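Clearing a kitchen table is a poor benchmark for speed and a good one for judgment. Most demonstrations get this backward. They time the arm and ignore what it was asked to decide.

Picking up a plastic bowl is close to solved. Renji Ishida's group at Uvum reports 80 successful grasps out of 100 with one bowl type, and I have no quarrel with the number. My quarrel is with what it covers.

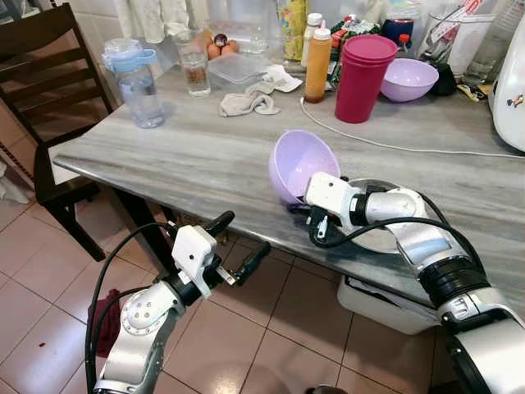
A grasp is one step. A chore is a chain of them, and the failures multiply. Two steps at 80 percent each leave you with 64. Add eggs, a glass with a little drink left in it, a cloth with no fixed shape, and each needs its own grip force and its own rule for where it goes.

Keith Oakley argues that better grippers will close the gap. I doubt it. Deciding whether the drink is finished is not a gripper problem.

My position for now: machines can do parts of a chore under supervision. Vendors should publish whole-task rates, with every human intervention counted as a failure.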